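Mutano Open Bin, Gray, Double
Reviewed by Fidelina Condori, 21/07/2025

I bought two of these in January to replace a set of Wainwright tubs that had split at the corners. They hold building blocks and offcuts, they sit on pale wooden boards in the back room, and they get emptied and refilled most days. The notes below cover one bin with a second placed directly behind it, the way Mutano suggests in its leaflet.

Shape first. The bin is a plain open rectangle with no lid and no label slot. The rim is straight on all sides, so two units line up without a gap wide enough to lose a block in. Mutano sells a joining clip separately. I tried it for a week and took it off again, as it made the pair awkward to lift and did nothing for stability on a level surface.

The floor is bare gray metal and has two round holes in it. The leaflet calls them fixing points and gives a screw size. Mine are not screwed down. If you store beads, screws or anything else that small, cover the holes with tape or buy a different bin. Blocks of the size I use stay put. 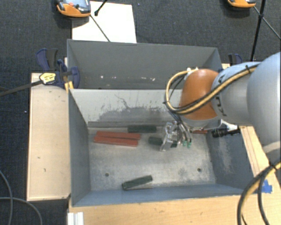

Wear is the main complaint. The metal scuffed within days of the first load and now has stains and cloudy scratches that do not come out with dish soap or a nylon pad. It has no effect on use, but anyone who wants a bin for an open shelf in a living room should know about it. The Promby bin I had on loan at the same time kept its finish better and bowed in the middle under the same weight -- I would take the scratches.

Color contrast is good. Red blocks stand out on the pale floor at once, and dark green ones nearly as well, except close to the walls in poor light. With a shallow layer I can pick by color without stirring the contents. Fill it past half and that advantage goes.

Noise is poor. Blocks dropped on bare metal ring, and the wooden boards underneath pass the sound on. A sheet of Flirkau felt cut to fit cures most of it and also covers the holes. The felt collects dust and has to be shaken out, so I use it in the rear bin only. The carpet in the room helps a little.

Carrying is acceptable. There are no handles and the rim is narrow, so a full bin is a two-handed job, and over 20 pounds it starts to dig into the fingers. I keep mine well under that.

Price was 54 dollars for the pair, plus 19 for the clip, which I would skip.

Four out of five for blocks and similar bulk parts. Two for anything small or on display.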